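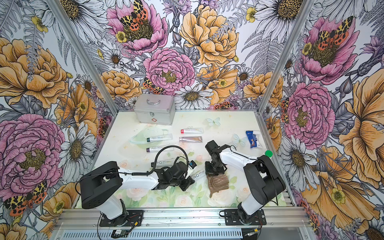

Changer le décor, garder la tâche : où j'en suis

Bon. Ça fait des semaines que je promets un billet sur la randomisation du fond et que je repousse. Il est tard, la ventilation du labo fait un bruit de tondeuse, j'écris d'une traite. Pardon pour les fautes.

Rappel pour ceux qui débarquent. La tâche s'appelle « trousse » chez nous : deux bras, une mallette de premiers secours, des tubes à mettre dedans. Politique apprise par imitation, donc téléopération, donc beaucoup de démos et beaucoup de café. Le banc s'appelle Prarance, ne cherchez pas, c'est un nom de dossier qui est resté.

Le problème de départ

Première série de démos : murs gris, tapis gris, éclairage toujours pareil. Le modèle apprend vite. Très content de moi. Puis en février on déménage le banc d'une pièce à l'autre, même matériel, mêmes vis, et là plus rien. La pince gauche descend à côté du tube. Toujours à côté, et toujours du même côté, ce qui est vexant.

J'ai d'abord cru à la calibration. Deux jours dessus. Calibration bonne. J'ai refait la calibration quand même. Encore bonne.

C'était le fond. Une ombre sur le mur de droite, présente dans toutes les démos d'origine, et le réseau s'en servait comme repère. En masquant ce coin dans les images d'entraînement, l'erreur de descente changeait complètement. Bref il regardait le mur pour savoir où était le tube.

Le papier peint

D'où les fleurs. L'idée vient pas de moi, plein de gens font varier les textures, surtout en simulation. Mais en simu notre rendu des tubes métallisés est affreux et l'écart avec le réel nous coûtait plus que ce qu'on gagnait. Donc décor physique, imprimé, qu'on change à la main. Trois murs, un tapis, hop.

J'ai 16 décors en tout. Des unis, des géométriques, et ceux que j'appelle les méchants. Le floral est le pire des méchants : pivoines jaune orangé, pivoines roses, marguerites, papillons de nuit tachetés posés dans les pétales. Des contours à l'encre partout, donc des bords francs partout, et un réseau adore les bords francs. Le tapis est plus calme, crème avec des petites fleurs pastel et des étoiles dorées, mais il y a encore du motif pile à l'endroit où il faut voir un tube blanc.

Et j'ai rajouté du bazar. Deux papillons découpés, translucides, bleu pâle. Un bouchon vert vif, un emballage de snack bleu, un tissu brun rayé roulé en boule entre les deux pinces. Rien de tout ça ne va dans la mallette, c'est là pour distraire. Les papillons sont vicieux : on voit le tapis à travers, et la segmentation les coupe en deux une fois sur l'autre.

Les tubes

Presque tous blancs, même logo « R·O », et c'est le bouchon qui les distingue. Rouge, vert foncé, violet. Un tube brun bronze à capuchon argenté pour casser la série. Au départ je voulais des tubes bien différents et puis non, trop facile, le modèle aurait appris « prends la tache de couleur ». Avec les bouchons il est obligé de regarder un bout précis de l'objet. Enfin, obligé. On y reviendra.

Le masque vert pâle transparent, c'est le cas que je redoute le plus. Plastique clair, élastiques transparents qui partent en boucle sur les côtés, et un tube posé dessus. La pince qui accroche l'élastique en prenant le tube, je l'ai vue tellement de fois que j'en rêve.

Protocole, vite fait

— 3000 démos, réparties également (à l'arrondi près) entre les décors d'entraînement
— 11 décors pour l'entraînement, le reste jamais vu avant le test
— floral dans le lot de test, évidement
— positions des objets retirées au sort à chaque épisode, mallette comprise, mais elle reste dans la moitié du fond sinon le bras gauche se replie mal
— une réussite = tous les tubes dans la mallette, couvercle fermé, rien d'autre dedans

Le dernier point a l'air bête. Il ne l'est pas. La version d'avant rangeait aussi le bouchon vert avec beaucoup d'application et je comptais ça bon.

Même architecture que le billet précédent, rien touché. Même nombre de pas, même nombre de démos pour le modèle témoin, lui entraîné uniquement sur fond gris. J'insiste parce qu'on m'a fait la remarque la dernière fois, et on avait raison.

Résultats

Sur fond gris, les deux modèles se valent. Le témoin est même un poil plus fluide, il hésite moins avant de fermer la pince. Normal, il a vu que ça.

Sur les décors jamais vus : le témoin s'effondre, quasi zéro épisode complet. Le modèle « décors » monte à 53 % de réussite, tous décors de test confondus. C'est pas glorieux dans l'absolu. Pour nous c'est énorme, avant on n'arrivait même pas à saisir le premier tube.

Le floral tire la moyenne vers le bas, nettement. Quand j'épluche les échecs je trouve surtout :

Le tube blanc couché sur une zone claire du tapis. Saisie trop haute, la pince se referme sur rien, le bras repart vers la mallette très fier de lui et lâche du vide.

Les élastiques du masque. Cf. plus haut.

Le couvercle. Le bras droit pousse la poignée au lieu du bord et toute la mallette recule. Ça n'a aucun rapport avec le décor, le témoin le fait aussi sur gris. À traiter à part.

Ce que je ne trouve plus du tout, par contre : la descente décalée toujours du même côté. Disparue. J'ai refait le test du masquage, on cache un mur puis l'autre dans l'image, la trajectoire bouge à peine. Pour moi c'est ça le vrai résultat du mois, plus que le pourcentage.

Ce dont je suis pas sûr

Est-ce que c'est la variété des décors ou juste la variété tout court ? J'ai mélangé les deux, décor et encombrement changent en même temps, erreur de débutant. Il faudrait une série avec objets parasites mais fond gris. Je la ferai. Elle est dans la liste depuis longtemps.

Et les bouchons. Pour le rangement complet l'ordre importe peu, donc rien ne prouve que le modèle distingue le rouge du violet. J'ai essayé en vitesse une variante avec consigne de couleur, résultats trop maigres pour en parler.

Autre truc, la lumière. Papier mat, très bien, mais les murs à motif renvoient une teinte légèrement chaude sur les tubes blancs. Du coup changer le décor change aussi la couleur apparente des objets. C'est peut être une partie du gain. Girard, notre petit outil maison de correction de blancs, la corrige en partie, j'ai oublié de l'activer pour la moitié des tests. Voilà. C'est dit.

Côté pratique

Si vous voulez faire pareil : imprimez plus grand que vos panneaux et repliez derrière les profilés alu. Les raccords visibles dans les coins, le modèle les apprend aussi. Scotch repositionnable, surtout pas de colle. Et vérifiez la boucle de câble au poignet après chaque changement, chez nous elle frotte vite contre le panneau et ça fausse la saisie sans prévenir.

Temps de changement d'un décor complet : nettement moins long que je craignais, le tapis prend plus de temps que les murs à cause des plis.

La suite

La série fond gris + bazar, donc. Puis le couvercle. Quelqu'un m'a demandé en commentaire si les données seraient partagées : oui pour les démos, sous le nom Juvham, quand j'aurai viré les épisodes où la téléop a décroché. Pas avant, il y en a trop et c'est moche.

Le code d'évaluation est déjà en ligne, la doc est en retard. Si un script plante au chargement des décors, regardez d'abord l'accent dans le nom du dossier, c'est ma faute, je corrige demain.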